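The hand-held gripper kit is worth it, the subscription is not

Posting this quick before I talk myself out of it. The Wullden hand-held gripper kit is good. The plan they want you to buy with it is a bad deal and I think people should say so.

What you get: the gripper with two chunky black fingers, a camera mount, a cable, a printed card with a web address on it. I paid 600 for mine. You hold it, you grab stuff, it records. Later some robot arm is supposed to learn from it. Fine. That part works about as well as I hoped, and I have put 80 grabs through it since Sunday with only a couple lost files.

Best thing is how it holds big round stuff. I tried the Hermont one last winter and anything smooth just squirted out sideways. Small boxes ok, mugs ok, round – forget it. The Wullden fingers come in from both sides and press flat, and you get a decent feel for how hard your squeezing. Takes an afternoon to get used to. My wrist was sore after, so go easy on the first day.
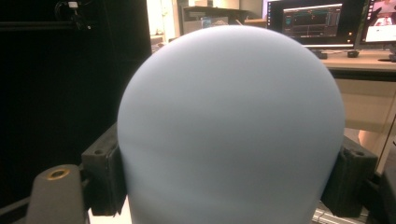

The part I don't like

The software plan. 40 a month, and without it your recordings stay in a format only there viewer opens. So you own the gripper and rent your own files. Sorry but no. Iolanda Rocha wrote basically this on the Mevwood board back in December and got told the export tool was "coming." Still waiting.

And the limit. 3,000 clips, then you either delete or go up a tier. Sounds like a lot. A small shop doing one task properly will burn through it, especially when half the early clips are you learning how to hold the thing.

Compare Tymoshchuk. Uglier kit, heavier, fingers wear out faster in my opinion. But it writes plain files to a folder and leaves you alone. If I was buying for a school I would get that one, no question.

For me at a desk, on my own, I'm keeping the Wullden and not renewing. Hardware people clearly cared. Pricing people should try using it for a week. Give us a one time export fee, even a steep one, and I'd pay it tonight.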